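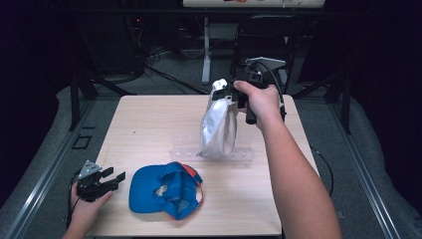 The Kolgate Folk and Roots Weekend will return in June with a third stage and a longer Saturday-night program, organizers said this week.

The new stage, named Molon after the creek behind the fairgrounds, will hold 200 people and will be used mostly for acoustic sets and songwriter rounds. The two larger stages stay where they were last year, next to the livestock barns and at the foot of the hill.

Gilani, the four-piece string band that closed the festival two years ago, will headline the opening night. Orurora will play the main stage the following evening, its first show in the county. Another nine acts have been confirmed so far, and the full schedule comes out in April.

"We had people standing outside the rope for the small shows last summer," said festival director Yuzhen Ye. "They could hear it, but they couldn't see much."

Camping is limited to 332 sites, up from 319. Sites without power are first come, first served – the ones with hookups have to be booked ahead. Quiet hours start at midnight in the family area and at 2 a.m. everywhere else.

Weekend passes go on sale in February at the fairgrounds office and online. Children under 12 get in free with an adult. Single-day tickets will be sold at the gate if any are left.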